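Quem trabalha em casa acaba guardando na mesma mesa a conta de luz, o carregador do celular, o remédio da semana e a chave do portão. As dicas desta página servem para mesa de escritório, aparador de entrada ou bancada de cozinha, qualquer lugar onde papel e miudeza se juntam.

## Antes de comprar qualquer coisa

Esvazie a superfície por completo e ponha tudo no chão, em cima de um lençol. Separe o que se usa todo dia do que se usa uma vez por mês. O resto sai da mesa e vai para outro cômodo, para doação ou para o lixo.

Meça o espaço livre com trena, inclusive a altura até a prateleira ou a janela. Gleice Bastos, que me ajudou a revisar esta lista, comprou um gaveteiro que cabia na mesa mas batia no puxador da veneziana. Teve de serrar os pés.

## Papéis

- Conta paga: tire foto, guarde o original numa pasta por ano.
- Garantia e nota fiscal ficam juntas, grampeadas, com o nome do aparelho escrito a lápis no canto.
- Manual que existe em PDF pode ir para a reciclagem.
- Receita médica vencida, rasgue.

Faço a limpeza da pasta em dezembro. Leva uma tarde. No ano passado saíram 288 folhas, quase tudo extrato e propaganda de banco.

## Gavetas pequenas

Gaveta rasa funciona melhor que gaveta funda para clipes, pilhas, elásticos e moedas. Na funda, o que está embaixo some. Se a sua é funda, forre o fundo com caixinhas de fósforo vazias ou tampas de pote de margarina e use como divisória.

Organizador de madeira pede pouco cuidado, mas pede algum. Não deixe copo suado em cima e não encoste o móvel em parede com umidade. Dois dedos de folga já ajudam o ar a circular.
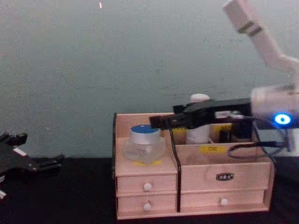

Quando a gaveta prende, passe uma vela comum ou um sabão em barra seco nas laterais e na parte de baixo. Abra e feche umas dez vezes e limpe o excesso com papel. Óleo de cozinha, nunca: fica pegajoso, junta poeira e depois de um tempo cheira a ranço. Se mesmo assim prender, lixe de leve com lixa 220 o ponto onde a madeira está mais lustrosa, que é onde ela raspa.

Madeira pintada se limpa com pano úmido e uma gota de detergente neutro, seguida de pano seco. Álcool tira o brilho da tinta. Mancha de caneta costuma sair com borracha branca escolar, esfregada sem força.

## Tampo escuro

Tampo preto mostra pó, dedo e migalha. Flanela seca só espalha. Use pano de microfibra levemente umedecido, sempre no mesmo sentido, e termine com outro seco. Para marca de copo, água morna com um pouco de vinagre, desde que o tampo não seja de pedra. Em mármore e granito, só sabão neutro.

Feltro autocolante embaixo dos objetos evita risco. Troque quando endurecer. Uma cartela com 57 discos me durou três anos, contando as cadeiras.

## Fios

Prenda cada cabo com uma tira de velcro e escreva numa fita crepe de que aparelho ele é. O carregador de uso diário pode ficar preso na borda da mesa com um prendedor de papel dos grandes, passando a ponta do fio pela alça de metal. Não enrole cabo apertado em volta da fonte, que ele quebra por dentro bem na saída.

Régua de tomada não fica dentro de gaveta fechada, pois esquenta.

## Cheiro de gaveta guardada

Um pires com bicarbonato por dois dias resolve a maioria dos casos. Grãos de café também funcionam, só que a gaveta passa a cheirar a café. Se houver mofo, tire a gaveta, passe pano com vinagre branco e deixe secar à sombra. Sol forte empena o fundo.

Texto atualizado em 2 de setembro de 2021, com a parte dos cabos refeita.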